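4. What the tables were like to live with

I should say up front that I did not set out to write a whole section on tabletops. The plan was to study how people in shared workrooms tidy up after themselves, and the tables were going to get one line in the methods. Then the diary slips started coming in, and people kept writing about the surface! They wrote about the shine, the color, the crumbs they couldn't find, the pencil that vanished into the pattern. By the time Mi-kyung Yeo and I had read all 1344 slips it was pretty clear we had to go back and look at the tables properly.

So we did. We visited the 13 workrooms in the study one more time, this time with our eyes down. Between them they had 27 shared tables, a mix of whatever the building managers had bought over the years. I've sorted them by surface, since that's how the people using them talked about them, and I've left the legs and frames out except where a wobble came up (it came up a lot, see Section 6).

4.1 The pale tops

The most common surface by a long way was light wood-grain laminate. People called it "the beige," "the school desk stuff," and in one room just "the Wusska," after the range name the supplier uses. It's a smooth, pale top with a printed grain in a slightly darker shade, and if you have worked in any kind of shared space you've had your elbows on something like it.

People liked it, mostly. They said it made a room feel lighter and that dark things were easy to find on it. Black cables, dark tools, a phone face down, the clip off a binder: all of these got picked up at the end of a session far more often from the pale tops, going by the slips. Eusebio Alcaraz coded this part of the data and he was skeptical at first (he thought the rooms with pale tops might just have tidier people in them), so he went through the rooms that had both kinds of table side by side. The pattern held there too, though I'd want a lot more rooms before I'd bet my lunch on it.

What people did not find easy was anything close to the color of the table itself. Rubber bands, toothpicks, wood shavings, little curls of masking tape. One person wrote that she had wiped the same table twice and then sat down on the other side and seen a whole scatter of pencil shavings she'd gone straight over. I've done the same thing, so I believe her.

The grain matters more than I would have guessed. It's faint, just fine lines a shade darker than the background, but it gives your eye something to follow, and several people told us they wipe along it without thinking. I tried to catch myself at it and yes, I do it too. When the top is set so the grain runs along the length of the table, you get long strokes and a neat pile at the end. When it runs across, or when you happen to be standing at a corner and it heads off at a slant from you, people's wiping got shorter and messier and they tended to miss the patch nearest themselves. We only have notes on this from the visits, no measurements, so please treat it as a hunch with some company.

Then there's the glare, and I could fill pages with the glare. Laminate is smooth, and with a light overhead it throws back a whitish patch that washes out the lines under it. The patch moves when you move, so two people at the same table are missing different parts of it. We started calling it "the blind spot" in our notes, and I think it explains a good share of the slips where one person said the table was clean and the next person along said it wasn't. Figure 2 shows how soft the patch can look: you wouldn't call it dazzling, but compare how well you can read the grain inside it and outside it.

Figure 2. Pale wood-grain laminate under overhead light. The grain lines slant up toward the right, and the glare lightens the middle-left part of the top.

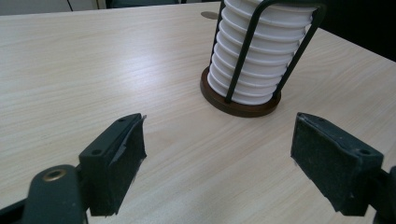
4.2 The dark tops

The dark tables were a smaller group, nearly all from the Lévesque line, with a couple of older Fakumer ones that had been there longer than anybody we talked to. I expected people to love these. They look smart in a room, and a coffee ring doesn't jump out at you the way it does on beige.

But the slips were grumpy about them! Dust was the big one. People felt they were always wiping, and that the table looked tired again by the middle of the afternoon. Fingerprints came next. And the same blending problem showed up in reverse, so that pale scraps got picked up nicely while black screws and cable ties stayed put, sometimes for long enough that a later slip mentioned them again.

Glare was different here as well. The patch looked smaller and sharper to me, with a harder edge, and people seemed better at noticing it and leaning around it. On the pale tops the shine fades into the color of the table, so you don't know there's anything you aren't seeing. Mi-kyung thinks this is the most useful thing in the section, and I've come around to her view.

4.3 Mats and covers

A few rooms had given up on the tabletop and put something over it. The usual choice was a Risar cutting mat, left out all the time and treated as the real work surface. I have mixed feelings. Things dropped on a mat were cleared away very reliably, I think because the edge of the mat tells you where the job stops. Things that rolled off it were more or less forgotten, and the strip of table around the mat was the grubbiest surface we saw anywhere.

Lifting the mat was nobody's habit, either. We asked about it in every room that had one and got a lot of guilty laughs. Under one mat in November we found a flattened paper clip, a train ticket and enough eraser dust to fill a teaspoon.

4.4 How we used this in the coding

Because of all this, we added a surface code to each slip before running the comparison in Section 5: pale, dark or covered. Slips that didn't say which table they were about were matched using the room's seating plan where we had one, and otherwise dropped from the comparison. Eusebio coded everything first, I went through it a second time, and we sorted out our disagreements over the phone, usually with one of us standing at a table and tilting our head at it.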